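Destico Yardage Printing
Set-up Guide, Section 6: Preparing and Pre-washing Printed Cotton
Revised Dec 2, 2019

Read this section before you cut. It applies to all Destico printed cottons, including lawn, poplin and sateen. For knits and for the Skilik silk blends, use Section 7.

6.1 Check the order

1. Find the label on the end of the roll. It shows the base cloth, the length ordered and the print file number.
2. Compare the base cloth code with your order. Code 171 is cotton lawn. Code 531 is cotton sateen. The two look alike when folded, so go by the label.
3. Unroll the fabric on a clean, flat surface with the printed side up.
4. Check the full length for skipped print, creases set into the ink and pulled threads. Mark any fault with a pin in the selvage.
5. Measure one full repeat and write it down. You will need this number again in 6.3.

Note: Small color differences between rolls are normal. If your project needs more than one length, order all of it at the same time and ask for a single roll.

Caution: We can't replace fabric that has been washed or cut. Finish step 4 first.

6.2 Wash and dry

1. Zigzag or serge both cut ends. Lawn ravels quickly in the machine.
2. Wash alone in cold water on a gentle cycle. Use a mild detergent with no bleach or optical brightener.
3. Take the fabric out as soon as the cycle ends. Dark prints left in a wet heap can mark themselves.
4. Tumble dry on low, or hang the full width over a rail with no clips on the printed area.
5. Remove while slightly damp if you plan to press right away.

Some color in the first wash water is expected with the Gallari deep tones (navy, oxblood, bottle green). Wash these a second time on their own. If the water still shows color after the second wash, stop and contact us with the file number from the label.

Caution: Do not use fabric softener on yardage that will be fused. It leaves a film, and interfacing may bubble or lift later.

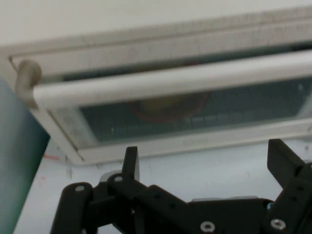
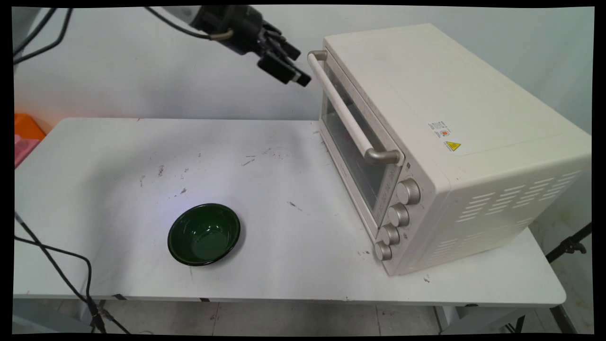

6.3 Press and measure again

1. Set the iron to cotton for lawn and poplin. Drop one setting for sateen.
2. Press from the wrong side, following the lengthwise grain. Lift the iron and set it down – do not drag it across the bias.
3. Let the fabric cool flat before you move it.
4. Measure the repeat again in the same place as before.
5. Work out the shrinkage in each direction. A length that measured 10 inches before washing and 9 3/4 inches after has shrunk 2.5 percent.

If the repeat has shrunk more in one direction than the other, check that the fabric is square. Fold it selvage to selvage and see whether the fold hangs straight. If it twists, pull gently on the opposite corners and press again.

Note: Printed stripes and checks follow the print, which may sit slightly off the woven grain. For a garment, a small difference won't affect the hang, and you can cut by the print. If the difference is large enough to see at the hem, cut by the grain.

6.4 Store until cutting

1. Roll the fabric on a cardboard tube, printed side in.
2. Cover with plain cotton or acid-free tissue. Plastic is fine for shipping but not for long storage.
3. Keep out of direct sun. Folded edges fade first.
4. Tape the original label to the tube, along with your two repeat measurements.

Fabric from the Song collection has a light finish that washes out in 6.2 and makes the cloth feel softer afterward. You can spray it with starch before cutting if you prefer a crisper hand. Test on a scrap and let the starch dry fully before pressing.

For layout and pattern matching, continue to Section 8.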